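4.2 Audience behavior in the hybrid edition

The third edition of the Rorkness short film festival was held in two cinemas and on the Stunosel streaming platform at the same time. In the ticket records we found 743 cinema visitors and roughly 3,000 online viewers. Hettiarachchi and Saha made a similar comparison for a documentary festival, but they did not separate the single tickets from the passes.

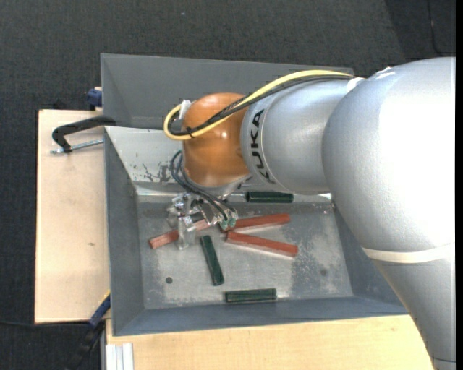 Figure 3. KUKA arm over a metal bin with reddish-brown and dark green blocks.

Did the online viewers watch the films to the end? Most pass holders did, while the single-ticket viewers often left during the first film of a program.

This difference was stronger for the late programs — especially those with a recorded talk by the director. Mondal explains it by the price of the pass, and our interviews support him only in part. Several viewers told us that they bought the pass for one country section and then stayed for the others. The cinema visitors were not asked this question, so we cannot compare both groups on this point.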